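Setting Up the Wirkodance Two-Arm Kit for Table Sorting

The Wirkodance kit from Kuvau ships as two arms, a control box and a set of finger pairs. I set mine up on a plain table in June and have rebuilt it since. These are the steps I use now.

1. Clamp the arms on opposite sides of the table, facing each other. The paper manual says to put them side by side. That works too, but you lose reach in the middle.

2. Plug both arms into the control box before you turn it on. If you connect one later, it shows up as "unassigned" and you have to restart.

3. Run Home from the Arms menu. Keep your hands off the table until both status lights stop blinking.

4. Open the grippers all the way and save that position as Rest. Every routine starts and ends there.

5. Set the grip force. The scale goes up to 300. For paper cups I use 40. Cans and small bottles can take more, but change it one item at a time.

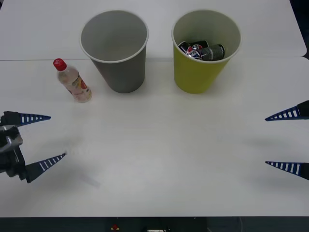 6. Teach the pick points. Hold the Teach button, move the arm by hand to the item, and press Save. Do one arm completely before you start the other, or the points get mixed together in the list.

7. Set the shared zone to 2. With this setting one arm waits while the other is over the middle of the table. The default is off, and my fingertips hit each other on the first run.

8. Play the routine at low speed, then save it under a new name. Saving over the old one also erases its pick points.

If an arm stops halfway with a joint warning, go back to step 3. Estíbaliz Bravo at Skenville sent me a longer list of warning codes, which I will post on its own page. Spare fingers are sold in pairs, screws included.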